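Clorport Chore Trials: Set-up Guide

Section 4. Locker and cupboard tasks

4.1 What this section covers

This section explains how to set up and score the locker task. It applies to hand-held grippers and to the Flisov arm, which uses the same finger pads. Read Section 3 (fitting and checking the pads) first.

The locker task asks one thing: can a machine put an ordinary item away in a metal cupboard and shut the door? A person does this without thinking. The Flisov arm does not do it reliably yet. In the last full round at Grulside it was given 716 attempts, and 39 of them ended with the item on the shelf and the door closed. Most of the others failed at the door.

Please give customers these figures if they ask. Do not tell them the arm is ready to tidy a staff room.

4.2 Before you start

1. Choose a locker with a hinged door and at least one shelf. A lock with a key is allowed, but the key stays in the lock throughout.

2. Open the door by hand and let go. If it swings shut by itself, use another locker or level the bank.

3. Put everyday items on the shelf. Soft goods such as cloths, bags and paper rolls are preferred. Do not use glass.

4. Clear the floor for one stride in front of the locker. Chairs may stay in the room if they are outside this space.

5. Stand the printed marker where the gripper camera will see it during the approach. It must face the work and must not be moved between attempts.

CAUTION: Metal door edges can pinch. Keep your free hand away from the hinge side while the gripper is moving.

4.3 Recording by hand

Hand recordings show the arm what a finished task should look like. One operator holds the gripper and a second person resets the shelf.

6. Hold the gripper level with the shelf and start recording before you reach in.

7. Move at a steady pace. Fast turns blur the picture and the attempt will be rejected.

8. Take the item, lift it clear of the shelf edge and then bring it out. Dragging a paper roll tends to pull anything under it along too.

9. Put the item back and close the door with the outside of the finger pad. Do not use your hand, even if the door sticks.

The compartment should be fully in view before the fingers go in, with the door clear of the gripper body. A paper towel roll lying on its side on the shelf is a good first item.

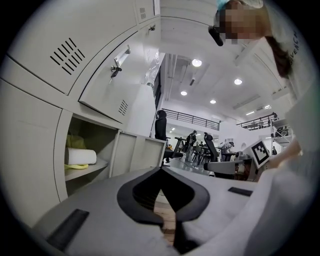 4.4 Running the arm

10. Load the hand recordings for the same locker type. The arm needs 4,000 of them before its results are worth scoring.

11. Set the speed to 2 and leave it there for the first session.

12. Keep one person at the stop button. The arm cannot tell a stuck door from a locked one and will go on pushing.

13. Score each attempt as done, part done or failed. An item on the shelf with the door left open is part done.

NOTE: Turning a small key is not scored. Liv Tangen's group at Lambrakis is working on it and a separate sheet is planned for November.

4.5 Common faults

Item dropped at the shelf edge: check the pads for wear and raise the approach height.

Door bounces open: the push is too short. Lengthen the closing move by one step.

Marker lost: look for glare from ceiling lights and turn the marker slightly.

Report other faults to Xuân Khúc, with the locker type and the attempt number.

Section last revised August 19, 2023.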